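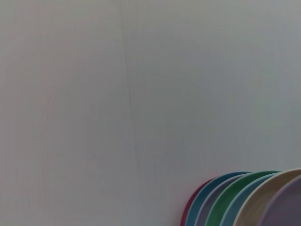

I have wanted to get inside the Gridley pottery for years, mostly because I own too many of their plates already, so when the open day came up on November 22, 2024 I took the Friday off and drove out. Parking was $2 in the field behind the kiln shed. Bring boots!

They send you around in groups of 12. Ours was led by Fiorella Palumbo, who runs the glaze room and talks faster than I do (my husband would tell you that's saying something). We started with the clay store, which smells like a wet basement in the best way, and then watched a man trim foot rings for so long that the group behind caught up with us.

The glaze room was my favorite by a mile. Fiorella mixes everything from powder, and the buckets all look like the same sad gray-pink soup until they've been fired. She has 679 test tiles hung up on nails, each one with a number scratched in the back, and she let us take them down and turn them over. I asked which color gives her the most trouble and she said red, before I'd even finished asking. It goes brown if the kiln runs a little hot.

Then on to the plates. They had a row of them standing on edge, one behind another, a dark maroon and a deep teal blue and a soft grayish lavender and a green, and I stood there way too long deciding what would go with my kitchen. I love the lavender. It's so quiet next to the teal! My sister says it looks like dishwater, and she is not getting one for Christmas.

Lunch was soup and bread in the packing barn, and very good soup too. The seconds shop is through the door at the far end and gets crowded after one, so go before you eat. I spent $75, which was supposed to be my limit for the whole day including gas.

They do it all again in May, when the garden is open as well. You have to book by phone, and the line was busy the first three times I tried, so keep at it. The Nustley road is closed at the bridge, so come in from the Nukden side.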